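Suturing practice > Pads, thread and models
Topic: Does staining the pad teach you anything?

brisser_v
Posted 7:40 pm
I keep reading that you should practice on a pad with red all over it because a clean one makes you lazy. I'm not convinced. My view is that the red mostly hides what your thread is doing, and people like it for the drama.

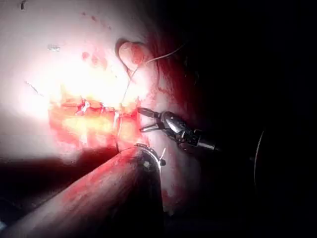
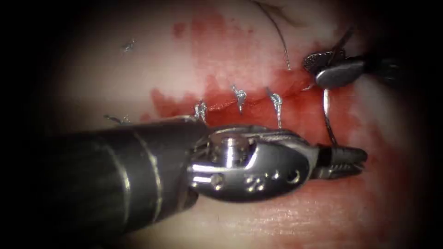

My complaint is with the whole sales pitch. Esero charges 30 for the pad and another 11 for a bottle of red, and the leaflet says it "builds real judgment." How would they know? I've asked twice what they compared it against and got the same brochure both times. Has anybody here gotten better from it, or do we just feel more serious with a mess on the bench?

Divina L
Posted 8:02 pm
I'll disagree with some of that. On a clean pad you follow the cut line like you're sewing on lined paper. Once the edges are smeared you have to look for the edge before you take your bite. My spacing fell apart the first week, so clearly I'd been leaning on the line.

brisser_v
Posted 8:09 pm
Or your spacing fell apart because you couldn't see. How do you tell those apart?

Divina L
Posted 8:15 pm
I wiped the pad down afterward and looked at it. The bites on the far side were shallow and the near side was fine. Same mistake every time, and I make it on a clean pad too, just less.

riet_b
Posted 8:31 pm
Then a clean pad would have shown you the same thing if you'd checked it as closely. I'm with Bram on this one. Also the red never comes all the way out of the Grarneo pads. Mine is pink for life.

Jolien S.
Posted 9:20 pm
Can we talk about thread? White thread shows up well on red and badly on a pale pad. Half the people who say the stain helped them may simply be seeing their knots for the first time. Try dark thread on a clean pad before you spend anything. Flutance has a practice reel for 5 and it's decent, though it kinks if you leave a loop sitting.

Divina L
Posted 9:34 pm
Fair point about the thread. I used white the whole time.

dmarinho
Posted 10:12 pm
I teach this to beginners and I go light on the red. I start them on interrupted stitches, clean pad, until the knots lie flat. Then a little color near the cut. What I've noticed is they rush when it's messy. Whether that's worth practicing depends on whether somebody stops them when they rush. Alone at home I doubt it does much.

riet_b
Posted 10:20 pm
So the teacher helps and the bottle doesn't.

dmarinho
Posted 10:26 pm
I wouldn't go that far. The bottle gives me something to catch.

brisser_v
Posted 10:41 pm
OK, I'll do 28 stitches with dark thread on a clean pad, then the same number on a stained one, and have someone else look at both. Van Dijk sells plain pads without the extras so I'm ordering from them. Still not buying the 11 bottle. Does food coloring ruin silicone?

Jolien S.
Posted 10:47 pm
Yes. Ask me about my countertop too.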